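The Bellamy Street kitchen is open again, and the dishes have a home

If you walked past the community kitchen on Tuesday evening and wondered why the lights were on so late, that was us! The shared kitchen on Bellamy Street is back in use after the repainting, and I got to go in for the first supper and stay for the washing up (I was handed a towel before I'd even put my bag down). 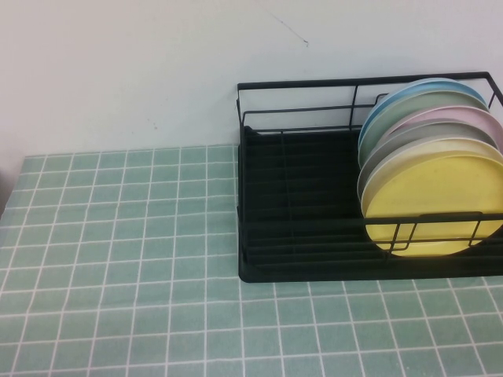
For anyone new to the neighborhood, the kitchen is the long room behind the Peraden reading rooms, the one with the side door that sticks. It hosts the Tuesday supper, a couple of cooking classes and, once in a while, somebody's birthday. It closed in January so the walls could be done and the old sink pulled out, and for weeks the supper crowd made do with sandwiches in the hallway. I like a sandwich, but I was ready for soup.

Bình Mai has run the supper for three years now and she had one big wish for the new setup, and it was all about drying. The old system, if you can call it that, was a heap of towels spread out next to the sink with everything piled on top. Plates slid into cups, cups slid into bowls, and something got chipped nearly every week. "I was buying plates one at a time from the thrift store," she told me. "We had a plate with a rooster on it. We had a plate from somebody's wedding."

So now there's a black wire dish rack with its own drip tray, pushed back against the wall on a table of its own, and the plates stand up in it on their edges. The table has a cloth in pale sea-green squares with white lines between them, a lot like bathroom tile, and I heard more comments about that cloth than about the food. Lộc Đàm picked it out. He says he wanted something that wouldn't look tired by the end of a long evening, and that the other choice was lemons.

The money side is pretty simple. The bake sale in the fall brought in $309, and the rack, the cloth, a stack of new towels and the paint came to $308. That leaves one dollar, which Bình has taped inside the cupboard door for luck. The sink was paid for separately, by the building.

Supper itself was a good one. Fifty-three people signed the sheet by the door, which is a lot for a cold night, and there was a noodle soup, a tray of roasted squash and a very large pan of cornbread that I went back to twice. Dishes started at 7:30 and I'll admit I was slow. There's a knack to loading the rack — big plates first, all leaning the same way — and the woman beside me moved two of mine without saying a word. We were done by a quarter past eight, and in the old days I'd have been there until nine drying forks.

A few things still need sorting out. The side door still sticks. The shelf for the mugs hasn't gone up, so for now they live in a box under the counter, and please put them back there when you're finished. Lộc would also like me to pass on that dry plates go in the cupboard at the end of the night, so the next group gets an empty rack to start with.

Supper is every Tuesday at six, and you don't need to sign up ahead of time. Bring a dish if you feel like cooking, or just bring yourself and stay to dry. If you have spare soup bowls at home in decent shape, Bình would love to hear from you, as she's hoping to have 100 of them before the spring potluck and she's a good way short. You can leave them inside the front door any afternoon with your name on a scrap of paper, or hand them to her at supper. She says patterns are fine, roosters included.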